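食器の使用感調査「Cadum」 参加者募集

Lilero 食器評価室では、皿と深鍋の間で小さな具材を移し替える作業について、使用感調査の参加者を募集する。調査は8月に実施する。結果は、皿の縁の高さと鍋の深さの組み合わせを検討する資料として用いる。

募集人数
58名。定員に達した時点で受付を終了する。

実施場所
Grallville、Doherty館 調理実習室
建物は1923年の竣工で、エレベーターがない。実習室は1階にあり、正面入口からは段差を通らずに入室できる。駐車場はない。駐輪は建物裏手の所定の区画に限る。

所要時間
説明、作業、質問票の記入を合わせて約2時間。開始時刻は午前10時または午後2時から選択できる。遅刻した場合、当日の作業には参加できない。日程の振り替えは一度に限り受け付ける。

作業内容
参加者は卓上に置かれた皿から小さな赤い立方体を取り、深鍋に入れる。続いて鍋の中の立方体を皿に戻す。立方体は角切りの具材を模した試料で、食用ではない。口に入れないこと。
作業は片手で行う条件と、トングを用いる条件に分かれる。条件の順序は受付時に決まり、参加者は選択できない。速さを競う調査ではなく、途中で手を止めても差し支えない。立方体が皿の外に落ちた場合は拾わず、そのまま次の立方体に移る。各条件の終了後に、取りやすさ、縁への接触、鍋の内側の見えやすさについて質問票に記入する。

使用する物品
平皿：白、丸形、大型のもの
深鍋：黒。加熱はしない
試料：赤い小型の立方体
敷布：青みがかった灰色で、表面にワッフル状の凹凸があるもの
トング：条件により使用
物品はすべて当方で用意する。私物の食器や調理器具は使用できない。

応募条件
18歳以上であること。
着席または立位で、机上の作業を続けられること。利き手は問わない。
赤色と黒色の見分けに支障がないこと。眼鏡、コンタクトレンズの使用は可。
日本語の質問票を読み、自分で記入できること。
調理の経験は問わない。食器の設計または販売を職業とする方は対象外とする。

服装と持ち物
袖口が広がった上着は避ける。指輪、腕時計、ブレスレットは作業前に外す。爪の長さに制限は設けないが、付け爪をしている場合は応募時に申告する。筆記用具は実習室に備えてある。上履きは不要。

謝礼
図書カードを当日、質問票の提出後に渡す。交通費は支給しない。作業を途中で中止した場合も、謝礼の額は変わらない。

個人情報と記録
氏名と連絡先は日程調整にのみ使用し、調査終了後に破棄する。質問票には受付番号を記入し、氏名は記入しない。年代、利き手、普段の調理頻度は集計の対象とする。個人別の結果は本人を含め開示しない。集計結果の概要は、希望者に電子メールで送付する。

応募方法
Lilero の応募フォームに、氏名、年代、利き手、連絡のつく電話番号、希望する開始時刻を入力する。電話での応募は受け付けない。自由記入欄には、机の高さや椅子に関する要望を600字以内で書くことができる。要望がなければ空欄でよい。
受付後、日時と受付番号を電子メールで通知する。通知に返信した時点で参加が確定する。確定後に辞退する場合は、前日の正午までに連絡すること。

当日の流れ
受付、同意書の確認、物品の説明、練習、作業、質問票の記入の順に進める。条件の切り替え時に休憩を入れる。練習の結果は集計に含めない。実習室内での飲食は不可とし、飲み物は廊下の棚に置く。
作業中の質問には、手順に関するものに限り回答する。皿や鍋の寸法、価格、発売時期についての質問は、質問票の提出後に受け付ける。

担当
Lilero 食器評価室 Wilmer Chávez

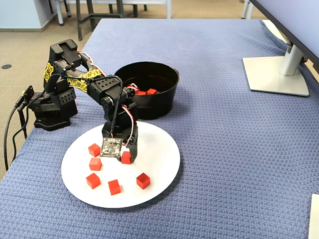 左利きの場合、皿と鍋の配置を変えてもらえますか。

配置は利き手にかかわらず共通で、皿を手前、鍋をその奥に置きます。椅子の位置は左右に調整できますので、練習の前に申し出てください。作業を始めた後は、その条件が終わるまで椅子を動かさずに続けていただきます。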